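4.2 Beds as sorting surfaces

I should say at the start of this section that I didn't expect beds to come up at all. Our interview guide (drawn up in September, before the pilot) asked people where their jewellery lived, and we had boxes for dresser, bathroom shelf, bedside drawer and "other". Then I began reading the diaries and there it was, over and over: I tipped it all out on the bed. Of the 57 households in the Cusora sample, 38 sorted their small valuables on a bed at least once during the diary period, and most of them did it without taking anything else off first. Clothes stayed where they were, cushions too.

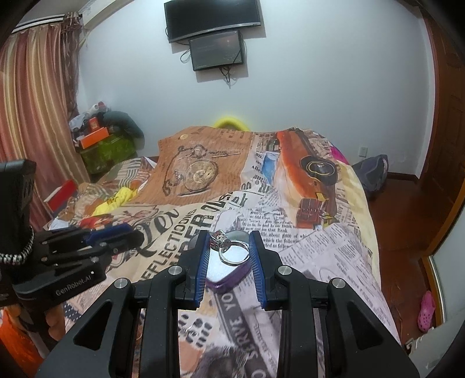

I found this puzzling for quite a while, as a bed is a rotten place to put down anything small. It dips when you lean on it, it has folds, and if the cover has a busy print you can lose an earring in plain sight! Jääskeläinen makes the case for hard, plain, well-lit surfaces, and on paper I agree with every word. But the diarists weren't after a workbench. They wanted somewhere wide and soft where a stone wouldn't chip if it was dropped, and where they could spread things out and still see them all from one spot.

The box matters more than I'd thought as well. We logged 443 separate moments of putting something away, and rings went back into a box of their own far more readily than bracelets did. A ring box tells you what goes in it, and a heart-shaped one tells you rather loudly (several people kept theirs long after the ring had moved to a dish by the sink). Bracelets have no such home. They end up in a heap, string ones and beaded ones together, and the heap gets moved as a heap. I've started calling this the leftover pile, and we return to it in section 5.

Figure 3. Ring, heart-shaped tin and bracelets on a printed bed cover.

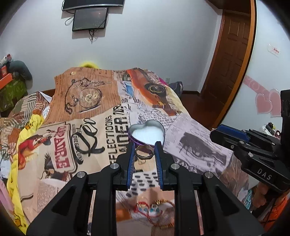 One reader of an earlier draft, Drandis, objected that I was making too much of the bed and too little of the time of day, and that people sort there in the evening simply as they're already in the bedroom getting changed. It's a fair point and I went back to the diaries to check. Evening entries do lead, but 14 households sorted only in the morning, with the bed freshly made, and two said they made it specially so they'd have something flat to work on. So I'd keep both explanations for now. The Flullport diaries, which have proper start and finish times, ought to help us pull them apart.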